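The arms went in at the end of October. Until then, bagging returns at Volau was two of us at a long table, eight hours a shift, writing on each bag with a marker and dropping it in a basket. Now the arms do the picking up, and most of what I do is watch and step in.

Thin plastic is the hard part. A box they can handle all day, but a bag changes shape every time it's picked up. On Saturday I logged 126 bags and had to redo more than a few by hand.
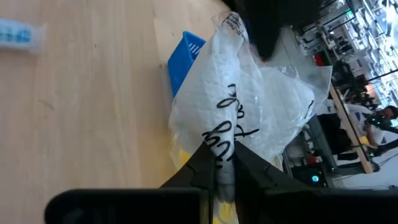 Naima Slaoui moved over to scheduling and likes it. I miss having somebody to talk to across the table – the room is louder now and you mostly point. My wrists feel better, I'll say that. The pay is the same. Osamu Mizuno asked if I wanted the training for the second line, which starts in two weeks, and I told him yes.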